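The letter from Skivus Mutual said that Amber Boersma had been dead since September, and that they were sorry for her loss.

She read it standing up, then again sitting down, which seemed more respectful. The policy paid $547. She had always assumed she was worth more than that, though she had never looked into it.

She called the number at the bottom. A man named Toon De Bruijn answered from the Mukholm office and asked whether he was speaking to the next of kin.

"You're speaking to the deceased," said Amber.

"I see," he said, and she heard him type something. "And what is your relationship to her?"

"Close."

He put her on hold for 19 minutes. The music was an oboe, or somebody sitting on one. When he came back he explained that a living person could not dispute a death, as the form for disputing a death had to be signed by the estate, and the estate did not exist until the death was settled.

"Could I just come in?" she said. "You could look at me."

"We close at four," said Toon De Bruijn.
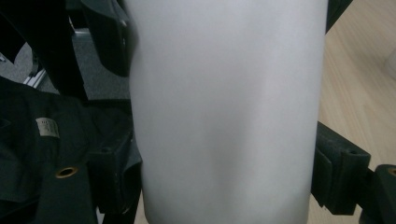
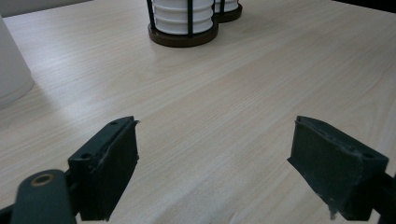

Mukholm was two buses away, and she spent the ride deciding what to wear to prove it, having already left the house in a raincoat. The office was above a shoe store called Collet. Toon De Bruijn turned out to be a tall, damp young man with a tie he had clearly been given. He sat her down at a pale wooden table, the grain running off at a slant, and placed her file in front of her with both hands, the way you might serve a fish.

"You look well," he said.

"Thank you. I've been resting."

He turned pages. There was a Boersma in Brumell, he said, also an Amber, who had held policy 767 until her death. Our Amber held the one after it. Someone had slipped a line.

"So she's the one who died."

"It would seem so."

"And what does the file say about her?"

He checked. "That she moved. No forwarding address."

Amber thought about the other Amber, who had been getting renewal notices all winter and was now, on paper, three payments behind. She had a strong urge to send flowers and no idea to whom.

"I can restore you today," said Toon De Bruijn, uncapping a pen. "There is a fee."

"How much?"

He told her. She looked at the file, and at the rain on the window, and thought of the dentist on Tuesday and her sister's recital and the man from the gas company, who had been so insistent.

"What happens if I leave it until spring?" she said.

He put the cap back on the pen. "People do," he said.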